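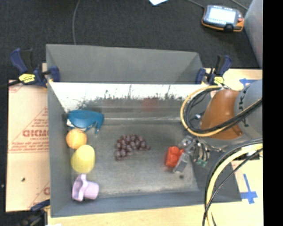
Orange in a metal bin, back left.

Oranges: fridge or counter?
4 April 2024, by rindandbearit
Last updated 2 hours ago

rindandbearit
I bought a 16 pound box of navels from the Ristić fruit stand out on the Vodgate road because the price per pound was insulting if you bought any less. There are two adults in this house and one of them "doesn't really do oranges," which I learned after I carried the box up the stairs.

So where do they live? My mother kept hers in a bowl on the table until they either got eaten or grew a little green sweater. My mother-in-law keeps hers in the fridge and serves them at a temperature that hurts your teeth. I have had both opinions delivered to me this week at full volume and would like a third from strangers.

pithhelmet
Fridge. Crisper drawer, no plastic bag, done. You'll get weeks out of them. On the counter you'll get one good week and then a daily game of sniffing.

bowl_of_regret
Counter. A cold orange tastes like a cold nothing. If you bought more than you can eat in a week that's a shopping problem, and the fridge won't fix your character.

pithhelmet
He bought a box. The shopping problem has already happened. We're in the recovery phase.

rindandbearit
She, but yes, recovery phase.

grovesideannie
Grew up with a couple of trees in the yard so I have feelings about this! Sort them first, before you put them anywhere. Tip the whole box out on a towel and pick up every one. Anything with a soft spot or a nick in the peel gets eaten today or juiced today. One bad one at the bottom of a box will take its neighbors with it, and you won't find out until you put your thumb through it (you will remember that thumb for years). Then keep a few days' worth out where people can see them and put the rest in the cold. Swap them over as you go. My grandmother did this with a cellar and I do it with the bottom shelf, and the only difference is I have fewer spiders.

bowl_of_regret
Fine, I can live with the split system. But they come out the night before. I'm not moving on that.

mod_quincekeeper
Moved this from General to Kitchen & Pantry. Please do not restart the tomato thread in here.

twelvetoasters
Tomatoes don't go in the fridge either.

mod_quincekeeper
I asked nicely.

drawerfullofdrawers
Has anyone tried those Fluvex produce liners? The spongy mats you put in the bottom of the crisper. I paid for a pack of them and as far as I can tell my fruit goes bad at the same speed, on a softer surface.

pithhelmet
Had them. They picked up a smell I never identified. A folded dish towel does whatever it is they're supposed to do, and you can wash it.

oldclemovonite
Before everybody goes all in on the crisper, check the thing works. Ours in Clemovon was running at 43 degrees for most of a winter because somebody had bumped the dial with a mustard bottle, and I blamed the milk, the store, and at one point my wife. A cheap fridge thermometer settled it. For oranges 43 is no tragedy. For the chicken it was another matter.

grovesideannie
Yes, and keep them off the back wall if yours freezes things. A frozen and thawed orange goes dry and sad inside and looks completely normal outside. Very sneaky fruit.

twelvetoasters
Does anybody else wash them first? I wash everything when it comes in the door. Partner says I'm making it worse.

pithhelmet
Partner's right. Wash when you're about to peel or zest. Put them away damp and you're just watering the mold.

twelvetoasters
I dry them.

pithhelmet
Every one of them? In a 16 pound box?

twelvetoasters
I have a system and a lot of podcasts.

bowl_of_regret
While we're confessing, I store mine stem side down in a single layer. No idea if it does anything. I read it in a magazine in 2000 and haven't had the nerve to stop.

drawerfullofdrawers
That's supposed to be for tomatoes, isn't it?

mod_quincekeeper
Drawerfullofdrawers, this is your warning.

rindandbearit
OK, reporting back. Tipped the box out on a towel as instructed. Found one at the bottom that was more of a suggestion than an orange. It's in the compost, along with the one it was leaning on. A few nicked ones got juiced. The bowl is on the table, the rest are in the crisper on a dish towel, unwashed, and I have turned the dial down a notch after oldclemovonite scared me about the chicken.

The adult who doesn't do oranges drank most of the juice.

grovesideannie
They always do. Save the peels from the good ones! Strip the zest off before you juice and freeze it in a little jar. You'll be glad of it in July when you want something in a cake and the oranges in the store taste like packing material.

bowl_of_regret
Frozen zest loses half its smell. Dry it on a plate instead.

grovesideannie
It does not. I've got a jar from last year and it about knocks you over when you open it.

bowl_of_regret
Mine's dried and I'd put it up against yours any day.

pithhelmet
Somebody please start a new thread for this.

oldclemovonite
Still waiting to hear about lemons, personally. My wife keeps them in a jar of water in the fridge like specimens. They last forever and I'm a little afraid of them.

rindandbearit
Trying that with two of them tonight. Will post when there's something to see.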